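Search this site Enter keywords Go

June

In Defense of the Badly Folded Towel

By the Household Desk

My mother folded in thirds. My mother-in-law folds in halves and then halves again, and regards thirds as the sort of thing that goes on in hotels. I married into this dispute without being briefed on it, and for years I refolded every towel in the linen closet twice a year, once before each visit, like somebody changing the flags outside an embassy.

I have stopped. I would like to say I stopped on principle, but I stopped on a Sulemana shelf unit, which is two inches too shallow for thirds and four inches too shallow for halves. The towels now go in however they go in. The door closes if you lean.

What bothers me about folding is how much of it is theater. A bath towel will be opened, dropped, stepped on and hung over a door by the person it was folded for, all before breakfast. Yet there are people who iron them. There is a folding board sold under the name Clillitz, with hinges, that turns a shirt into a rectangle, and I own one, and it lives behind the dryer with the other rectangle-making equipment. I used it for 5 shirts. They were beautiful shirts. Then I put them in a drawer on top of the other shirts and the whole drawer settled back to its natural state.

The proper advice is always to clear a big flat surface first. I have never had a big flat surface. I have a table, and what a table does is collect the glue stick, and whatever came in the small purple box, and any other item that was on its way to some other room and got tired. You cover the table with cardboard to protect it and the cardboard collects things too. So you do your folding in the space that's left, pushing the cloth around between the stationery.

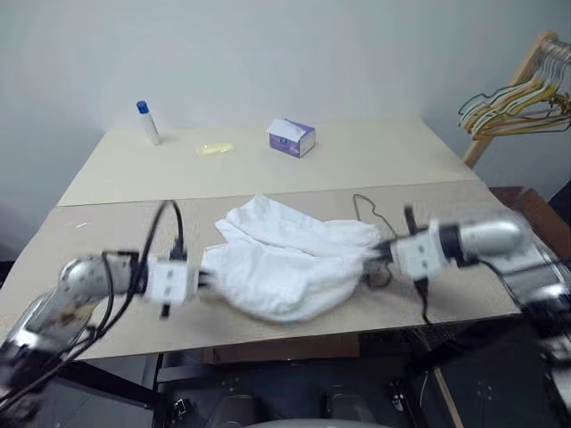
Wirkitora wrote in after my last column on laundry to say that I had it backwards, that folding was the only ten minutes of the day when the hands were busy and the head was let off, and that people who complained about it should try matching socks for a family of six and then come back and talk about towels. She also folds fitted sheets. She offered to teach me by mail.

I believe her about the ten minutes. I have had those ten minutes myself, usually with the radio on, and they were fine. My complaint is with what happens when folding stops being a thing you do and becomes a thing you are graded on. The closet gets photographed. The labels come out. A storage catalog from Monerell arrived here last month with 400 pages in it, and as far as I could tell every towel in it was white, and every one of them stood on its edge like a book, and I defy anyone to pull one out with wet hands and leave the rest standing.

White, by the way, is the worst of them. A dark towel hides its creases. A white one shows you each wrinkle with its own little shadow, and if you smooth one flat, another comes up beside it. You can chase a fold from one hem to the other all evening. I used to. I'd get the near corner square and find the far corner had rolled itself under while I was feeling pleased.
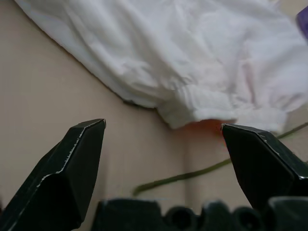
Does it matter whether a towel is folded in halves or in thirds? Only to the shelf, which should be measured before anybody picks a side.

My present system, if a visitor insists on calling it one, is to shake the thing hard, bring the short ends together, bring them together again, and quit. Any corner that sticks out may stick out. Washcloths are not folded at all. They go in a basket in a heap and come out of the heap one at a time, and I have yet to receive a complaint from a face.

My mother-in-law came in the spring. She opened the closet, looked for a while, leaned on the door to close it, and asked if we had any coffee. I took this as a treaty. When I went in for a hand towel that night, the top shelf had been done over in halves.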